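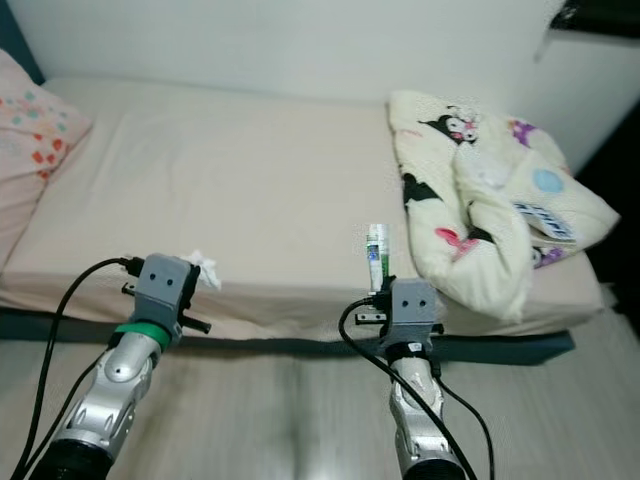

2 min read

Home | Bench notes | Archive | Contact

Search this site Go

Finger wrap on the Puddale pair

2018-01-03

The wrapping is the part of the Puddale grippers that takes most of my time. Each finger gets overlapping layers of dark green tape over a tan pad. The tape grips well on small tubes and on cloth. It also frays, and once an edge lifts it catches on bedding.

The cycle counter on the left arm read 2,816 this morning. I inspect every 200 cycles and log it in Cirnodik, under tape, pad and cable.
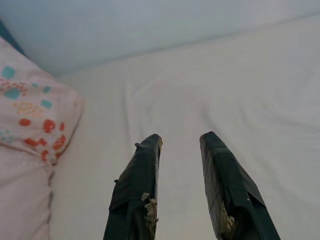
Tape goes on from the tip down, pulled firm, with the last turn ending on the outer side. A loose end on the inner side will roll under load. Where the pad has started to crumble, cut back to sound material before wrapping. Fresh tape over loose bits gives a soft spot and the tube tilts.

After a rewrap I run 20 open and close cycles with nothing held, then reset the closed position. Two layers of tape shift it enough to matter. Check that the gripper cable still has slack at full wrist turn.

Maritza Apaza wants to try the Bunard sleeves in April. I will stay on tape until then.

Print this post | E-mail this post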